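Two grippers, one kitchen's worth of trays

17 Nov 2019

So I finally got both hand-held grippers on the bench at the same time, and I have opinions! If you read the last post you know I'd been going back and forth between the Ledley and the Tenthorpe for a while, mostly by borrowing one, giving it back, forgetting what I liked about it and borrowing it again. Not a great method. This time Adebayo Haruna let me hang on to his Ledley for the whole week, and the Tenthorpe is mine (bought and paid for, no returns, gulp).

Quick recap for anyone new. Both of these are the kind you hold in your hand, with a camera on the tool looking down past the fingers. You do the job yourself, the camera records it, and later on the arm tries to learn from what you did. My arm is the old Mukanov, which is slow and a bit grumpy on its second joint but has never once dropped off the network, so I forgive it a lot. The controller is a Shehu board I've had forever.

I wanted a test that wasn't blocks. Everybody tests on blocks and every gripper on earth is good at blocks. Trays are mean. They're thin where you grab them, they're wide everywhere else, and the weight is way out past your fingers, so if the pads slip even a little the whole thing swings. Also I own a lot of trays.

The plan was 64 runs with each gripper, same set of moves: pick up from flat, tilt, carry, set down inside something bigger. I did them in batches of 16 and swapped grippers in between so I wouldn't just get better at trays and give all the credit to whichever one came second. My thumb was very tired by the end. I'd forgotten how much squeezing is involved when you're the motor.

The Ledley first. It's light, and I love the trigger. Smooth the whole way in, no dead spot at the start, and it opens wide enough for a coffee can. The trouble is the fingertips. They're soft and a little springy, so on a fat object they wrap around and feel wonderful, and on a thin rim they sort of roll. You close on it, you think you've got it, you lift, and the tray sags toward the heavy side. I got used to pinching harder, but then that's baked into the recordings, and the Mukanov doesn't pinch harder. It closes to the number I give it and that's that. I lost eight runs with the Ledley to sagging alone.

The Tenthorpe is heavier and the trigger is stiffer, and for the first batch I kind of hated it. Then I started doing the tilts. Flat, hard jaws on a thin rim are just better, there's no way around it. They come together square and the tray goes where your wrist goes. I could bring the little white one up really steep over the big beige one and it felt like part of my hand.

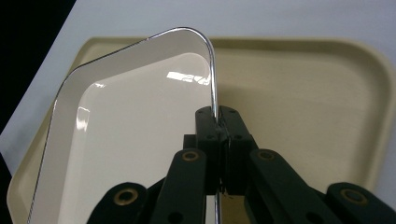

Does a stiffer trigger make the recordings worse? It makes them slower at the start of each grasp, but the closing motion comes out cleaner, and I'd take that trade for thin objects.

The other thing I fought with was glare, and that's got nothing to do with either gripper. Shiny trays under a bright light are rough on a small camera. I turned the exposure down two notches and that helped, though the darker stuff got muddy. Adebayo Bashir (different Adebayo, yes, it gets confusing on the phone) thinks I should put a polarizing filter on it. He may be right. I've got one from an old camera kit that's the wrong size and I'm going to try taping it on before I spend any money.

Now the part where I actually ran the arm. I trimmed everything down and ended up with 1392 short clips across the two grippers, and trained on each set separately overnight. I only had time for a few tries on the Mukanov before dinner, so don't take this as gospel! With the Tenthorpe set it picked up the tray and got it moving the right way every time I watched. With the Ledley set it reached in nicely and then closed too lightly, the same sag I'd been covering up with my thumb. I should have seen that coming.

What I want to try next is hard pads on the Ledley. The tips come off with two screws, so I could print a flat pair and glue on a strip of thin rubber, and then I'd have that lovely trigger with jaws that can hold a rim. Haruna says go ahead as long as he gets his original tips back. They're in a jam jar on the shelf over the printer, with a label on it.

If anyone has printed flat tips for one of these, let me know what thickness you went with. I'm starting at 8 mm and guessing from there.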